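Week 7 handout: good habits before you let the arm move
Notes by Peadar Tully

I know, rules are dull - but I'd like you to read these before the Domamov lab. Keep your run log going, write down every stop, and don't change the speed cap mid-run (692 is our limit in the config file, please leave it there!). 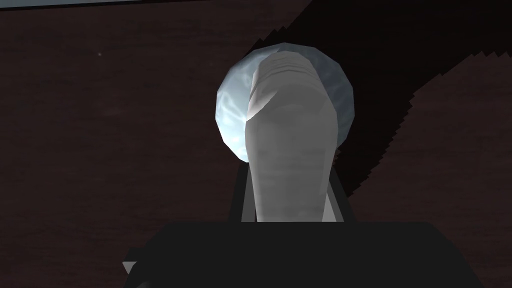
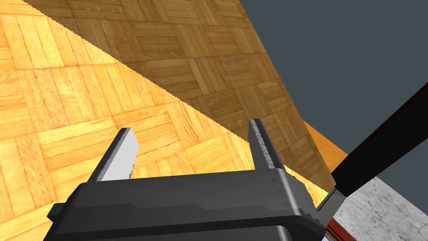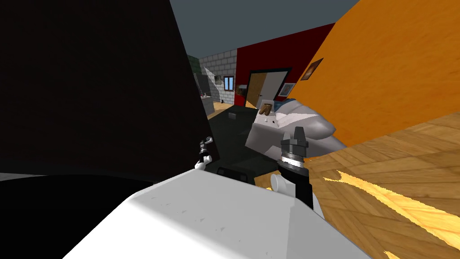
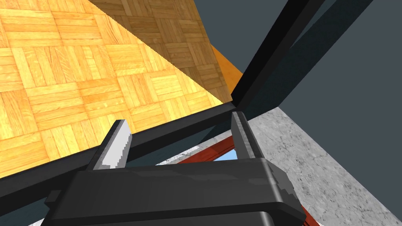
My first rule is to check the grip state before any travel move. Log it as open or closed, never "ok". With the fingers bracketing the tall pale object I'd write closed, and with the gap over the sunlit parquet, open. Pádraig Fahy marks the logs, so write neatly.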